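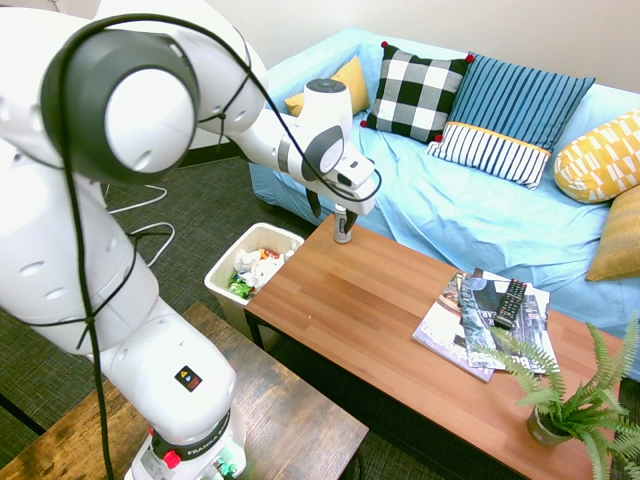 Last edited July 7, 2025

Moving a playhouse 165 miles on a flat trailer
Golshifteh Naseri
We sold the kids' old playhouse to a family in Zambridge. It is 16 feet long and sits on skids. Do I need to take the roof off first?

Lahtinen
I'd leave it on if the total height is legal in your state. Use 2 straps over the skids at each end and stop to check them early - they stretch. Screw the door shut too.

gerport
took mine apart in January, never got it square again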